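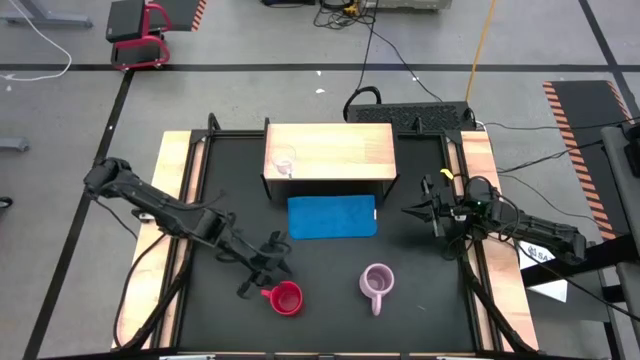

How long do you leave a pot of tea before pouring? Four minutes for an ordinary black tea, five if you take a good slosh of milk, and I will not be moved on it.

I've had so many messages after Wednesday's post that I thought I'd put it all in one place, so settle in, this may go on a bit.

First, warm the pot. My gran in Drindum did it every single time, swirling the water round and tipping it out on the back step, and I still feel guilty if I skip it (I do skip it, sometimes, before work).

Cormac Tully asked whether loose leaf is worth the bother. I'd say so, yes! The market stall in Lakdale does a lovely strong one, and 30 pots out of a bag is good going for the money.

Milk first or last - oh, you lot. 41 replies on that alone and some of you were quite cross. I put mine in last, so I can see the colour, but my sister does it the other way and her tea is perfectly nice.

And if it's gone stewed, don't pour it away. Let it cool and soak your fruit in it overnight for a tea loaf. I'll dig out the recipe at the weekend, it's in the tin with the Christmas ones.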